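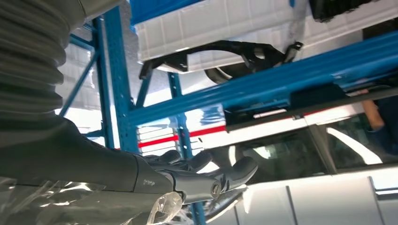 Trastcombe Parts Warehouse, Maintenance Team: Workshop Tips

Looking after the hand and the bellows on the picking robot

These are notes for anyone rostered on the robot at the blue shelving. Most of them came from Delwyn Stubbs and Mitiku Jemal, who do the bulk of the servicing. If you have a better way of doing something, write it in the logbook and we'll add it at the next update.

Before you touch it

Park the arm, lock out the power and hang your tag. The hand can still close a little under its own springs after the power goes off, so keep your fingers out from between its fingers until you have put the foam block in. The block lives on the hook beside the isolator. Put it back there.

If there is a car close by, move the car or move the robot. A dropped hex key will chip paint, and Beverley Pomare in the office has already had to fill out the form for one door panel.

Wiping down the bellows

The grey bellows collects dust in the folds, mostly on the upper side. Stretch it by jogging the axis out to the service position before you lock out, then go over each fold with a soft brush and the small vacuum. Finish with a damp cloth and a drop of dish soap. Don't use brake cleaner or methylated spirits on it. Both dry the material out and it starts to split along the creases.

While you're there, run a thumb along the bottom of each fold and feel for splits. A pinhole can wait until the next service. Anything you can get a fingernail into should be reported the same day. The spare is in bin 912.

Cleaning the fingers

Dry microfibre cloth first, then a cotton bud for the knuckles. The finish on the fingers is fairly shiny under the overhead lights, which helps, as a smear of grease shows up quickly. Tilt your head and look along each finger from the wrist end.

Leave the joints dry. The Preltix grease is for the wrist bearing only, one pea-sized dab, and it gets wiped back until you can hardly see it. Farhad Tehrani once found a knuckle packed solid with grease and cardboard dust and it took him a whole afternoon to clear.

Screws

Check the screws on the side of the hand with the short driver. They should be snug. If one turns, take it right out, clean the thread, put on a dot of the blue threadlocker and refit it. Don't just nip it up and walk away. Wait 60 minutes before you run the hand again.

A paint pen line across the screw head and onto the housing makes the next check much faster. If the line is broken, the screw has moved.

Plastic wrap

Clear wrap off the parts gets everywhere, and it's hard to see against a pale background. Keep it away from the wrist. If it winds into the joint, the hand will report a stall and people will go looking for an electrical fault. Cut the wrap with the round-nosed scissors and pull it out the same way it went in. Never use a box knife near the bellows.

Crates and shelf edges

Plastic crates should sit fully on the beam, with nothing sticking out underneath. Brackets and trim with hooked ends are the worst for this. Turn the hooks to the inside of the crate before it goes up.

Putting it back to work

Take the foam block out, clear your tag, and run the open-and-close check 6 times at slow speed with the guard zone clear. Listen for clicking. A soft whirr is normal. If one finger lags behind the others, stop and call Mitiku. Running it faster won't free it up.

Write the job in the logbook with your initials and what you used. For parts, ring Sheehan and quote our account number, 3869. Adeel Janjua signs for deliveries up to 3 pm, and after that they go to the front counter.

The old Ciradum driver bits don't fit the new screws. Please don't put them back in the drawer.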